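News > League Office > Transactions and Roster Rules

Burna sends Pinto reliever to Lekia as roster deadline passes

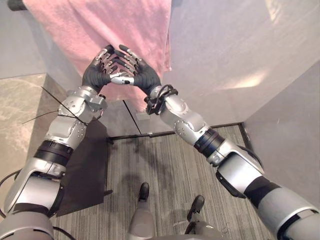

Two black five-fingered hands pressed together, with a pink towel behind.

11 Dec 2023
By Khadija Bouazza

Burna completed the last trade of the winter window on Friday evening, moving left-handed reliever Andri Auer to Lekia for a infield prospect and a conditional draft pick. The league office approved the paperwork the same night. Both clubs have filed updated reserve lists.

Auer, 31, threw 43 innings last season, all in relief, and split the year between Burna and its affiliate at Pinto. He was used mainly against left-handed hitters until July, when the club began giving him full innings. His walk rate went up after the change and his strikeout rate stayed where it was. Lekia has said it plans to return him to the shorter role.

The pick going back to Burna depends on use. If Auer appears in 60 games for Lekia, Burna receives a third-round selection. If he does not, the selection drops to the fifth round. Games on the disabled list do not count toward the total, and neither do appearances in the preseason cup.

Lekia takes on the whole of Auer's salary for the coming year. Burna keeps the buyout on the option year that follows, payable only if Lekia declines the option before the end of next October. Clubs have asked before how a split of this kind is entered on the payroll sheet. The salary goes on the receiving club's sheet from the date of approval. The buyout stays on the sending club's sheet as a contingent item and is not charged against the limit until it is paid.

The trade leaves Burna with two open places on its reserve list. The list must be full or formally waived by the first day of camp. A club that waives a place cannot fill it by trade until 60 days into the season, though it can still sign a free agent or promote from its own affiliate. Burna has not said which route it will take. Its bullpen now has one left-hander, and he is coming off elbow surgery.

Hastix was also in talks for Auer, according to two club officials, but would not take the full salary. Hastix has the least payroll room in the division and carried three players above the veteran threshold last year. It made no trades in this window.

Two points for club secretaries. The revised transaction form asks for the option terms on page one - the old form had them on the back, and several arrived blank last season. Forms on the old layout will be returned. Also, medical records for a traded player must reach the receiving club within 96 hours of approval. The clock runs through weekends and holidays.

Waiver claims reopen after the new year in reverse order of last season's standings. Lekia claims fourth and Burna seventh. Hastix lost a place in the order as part of last spring's late filing penalty and will claim ninth.

Recent items
Preseason cup: draw and travel dates
Hastix extends pitching coach through next season
Pinto ballpark lights pass inspection
Changes to the disabled list, explained
Umpire assignments for opening week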